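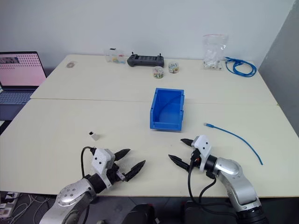

Yolanda Salcedo
Project Lead, Nieto bench, Damside workshop

Progress report to Peltard, second period
For the attention of Encarnación Montes

Encarnación, you asked at the last review for a report that spent less time on what went well. I am happy to say the period has cooperated.

The short version: the right arm pushed against the bench for 7 seconds after it should have stopped, the fault was ours, and nobody was hurt. We stopped all unattended running the same afternoon, found the cause, fixed it, and found a second thing we didn't like while we were looking for the first. We are running again with someone at the bench. The 1,000-cycle endurance run promised for this period has not been done and will move to the next one.

What we were doing

The task is the one in the work plan. One arm holds the network coupler, the other brings the cable plug to it, they meet in the middle with some dignity, and the finished assembly goes in the blue bin. By January the pick was dependable from any position on the front table. The insertion was less so. A plug has a latch side and the port has a notch, and both arms have to agree on which way is up. For most of the period they disagreed in a consistent way, and we could correct for that.

Montserrat Lozano had started a block of insertion trials with the coupler stood on end, so that the port faces the ceiling and the wrist camera gets a decent look at the notch before the fingers close. It was a good idea and we are keeping it. It had nothing to do with what happened next, although it did get blamed for most of an hour.

What went wrong

Shortly after 3 p.m. the right arm was on its way down toward the cable when the link between the laptop and the arm controllers dropped. The left arm was holding still at the time and went on holding still. The right arm had been told to move down, had not been told anything since, and took the instruction to heart. It reached the table and kept pushing.

This is the exact case the watchdog is there for. If a controller hears nothing from the laptop for 300 milliseconds, it is supposed to brake the arm and hold position. It did not brake. Édgar Muñoz was at the bench and pressed the stop button, and the arm stopped at once. The 7 seconds comes from the controller log, measured from the last command received to the button press. Édgar's own estimate was a good deal longer, and having stood beside the thing myself I have some sympathy.

Damage was light. One fingertip on the right gripper was chipped and has been replaced, and the white printed housing behind it had a crack along a screw hole, so we printed another. The table has a mark. The arm's joints were checked by hand and then against the calibration block, and came back within the limits we set at the start of the project. The force limit had done its part: the arm was leaning on the table at its permitted maximum and no harder. That maximum is low enough that a hand caught underneath would probably have been bruised. We would like not to find out.

Why

The watchdog setting is a number in a configuration file. The number was 300. It had always been 300, it was 300 in the design document, and it was 300 when two of us reviewed the file before the first powered run. I was one of the two.

What changed was the controller software. We moved to the newer Grelterel release in December to get smoother motion at low speed, and in that release the field is read in seconds. Our arm was prepared to wait five minutes for news from home before it started to worry.

I want to be fair to the supplier. The change is in their release notes, in a complete sentence, with the units spelled out. Anselmo Marín found it in the time it takes to drink a coffee, once we had thought to look. We had read the section of the notes on smoother motion very closely.

As for why the link dropped in the first place, that was the laptop. It had been set never to go to sleep, and then an update restored its views on the matter. The screen stayed on, which made it look a good deal more attentive than it was.

The second thing

With the arms powered down, Montserrat went over all the wiring as part of the stop check, and found that the cables hanging under the right gripper were loose enough to catch on the table edge at one end of the travel. There is no sign that they ever had. But one of those cables carries the gripper's position signal, and a gripper that can't report where its fingers are will assume they are where it left them. I'll claim this as a benefit of the incident, in the sense that a burst pipe is a benefit to anyone who wants to see what's under the floor.

The connectors held when tugged. We have written up a routing change that brings the slack up along the forearm. It will be fitted at the next planned shutdown, and until then the software keeps the right arm out of the end of its travel where the cables could reach the edge. That costs us a strip of table we weren't using much. 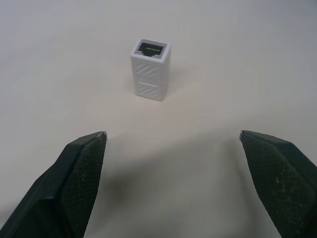 Coupler standing on end, port upward, with the gripper open in front of it.

What we have changed

The watchdog value is now written with its unit beside it, and the startup script refuses to enable either arm if it reads back anything other than what we expect. Anselmo tested that by feeding it wrong values, including the old one, and it refused them all.

More to the point, we now test the watchdog by making it do its job. At the start of each session someone sets the arm moving slowly in free air, well above the table, and pulls the network link. The arm has to brake. If it doesn't, the session is over and we all go and do paperwork. We had tested this properly once, before the update, and then carried the result forward like a family recipe.

Controller software is frozen at its present version. Any future update counts as a change to the safety setup, and the stop tests are repeated before anyone puts a part on the bench. The laptop's power settings are checked by the same startup script, which trusts it exactly as much as I do.

Unattended running is suspended. I know the plan leaned on overnight runs to reach the cycle count, and I would sooner come back to you with a late number than explain an early one. I'd like your agreement before we restart it, and I suggest we don't ask for that until the startup test has a full month of entries behind it.

What went right, briefly

The stop button worked, and it was within reach of the person who needed it. The force limit worked. Édgar wrote down what he had seen before anyone talked to him about causes, and his note was more use than the first theory any of us came up with, mine in particular.

The upright coupler trials have resumed. The camera picks out the notch well on plain table, and Montserrat has begun adding a little clutter nearby to see how soon that stops being true. The handover between arms is still the weak step. The plug tends to tilt in the fingers as it seats, and the grip pads pick up dust that does them no favors, so wiping them is now on the session checklist. A different pad pattern is on order.

Budget and schedule

The replacement fingertip and the housing came out of consumables and don't need a budget change. The lost time does affect the schedule. The endurance run moves back one period, and the final demonstration holds its date only if the handover work goes better than it has been going. I'd put that at possible. If you would prefer to plan on the later date now, we won't be offended.

We need two things from Peltard: agreement to the revised date for the endurance run, and a name for the person on your side who should receive incident notes. I sent the first one to the general inbox, where it was thanked automatically for its interest in the grant program.

The controller log, Édgar's note and the before and after configuration files are attached. The old file is short, tidy and properly commented. Please compare the watchdog line with the one in the new file first.

Yolanda Salcedo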